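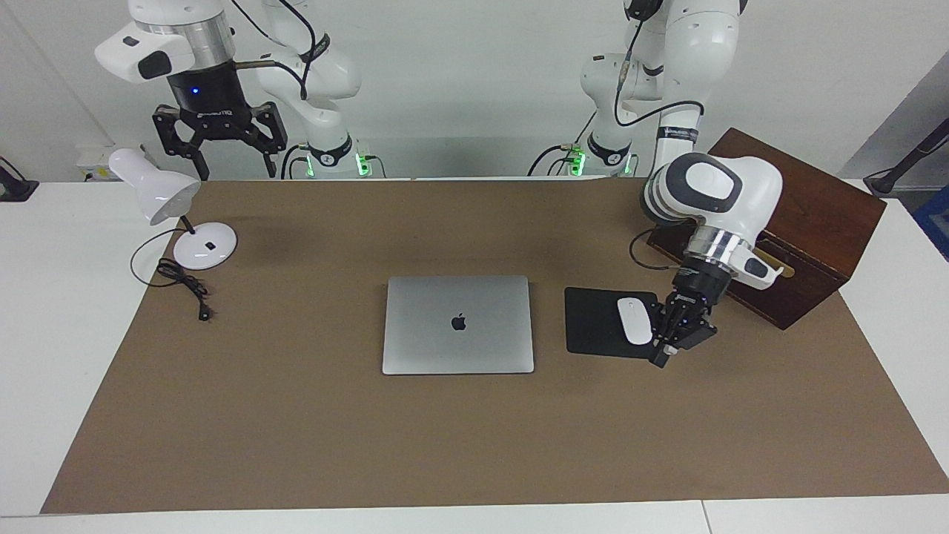
La pinza izquierda junto al ratón, con el portátil cerrado y la lámpara en la mesa de pruebas.

Trucos de taller: comparar pinzas con lo que ya hay en el escritorio

28 de octubre de 2025

¡Por fin he podido dedicar una tarde entera a las pinzas! Llevaba desde marzo con ganas de poner frente a frente la Plerkden y la Prallow, y lo que mejor me ha funcionado para compararlas son cosas corrientes: un ratón, una lámpara, un portátil cerrado. Apunto lo que me ha servido, por si andáis montando algo parecido.

Cubrid la mesa con papel de embalar. El marrón mate va de maravilla, se cambia en un momento y encima se puede escribir en él. Yo marco a lápiz el contorno de cada objeto y así lo devuelvo a su sitio después de cada intento.

Empezad por el ratón. Es liso, redondeado y bajito, o sea, una pesadilla preciosa para dos dedos paralelos. Con la alfombrilla debajo resbala menos. Bajad la pinza en vertical, despacio, y cerrad por los costados, nunca de delante atrás.

El portátil, siempre cerrado y paralelo al borde. A mí me vale como obstáculo: si el brazo pasa por encima sin rozarlo, la trayectoria está bien. Dejad 15 cm libres por arriba las primeras veces.

La lámpara se agarra por el tallo, que es fino y agradecido. Desenchufadla antes y dejad el cable estirado, lejos de la base (el mío se enrosca solo, no hay manera). La pantalla mejor ni tocarla, a mí se me giró 2 veces.

Una caja de madera brillante es ideal para probar cámaras. Los reflejos volvían loca a la mía hasta que bajé la exposición. Si tiene asa recortada, probad a meter un dedo de la pinza por el hueco, ¡es divertidísimo cuando sale!

Anotadlo todo. Renji Kinoshita me pasó su plantilla de Skedlow, con una fila por intento, y ya llevo 534. Hago tandas de 100 por pinza y cambio de objeto al terminar cada una.

De momento la Prallow me gusta más para lo pequeño y la Plerkden para el tallo de la lámpara. Me falta repetirlo todo con el controlador Dissanayake, que responde más suave al cerrar. En cuanto tenga la primera tanda, la añado a esta página.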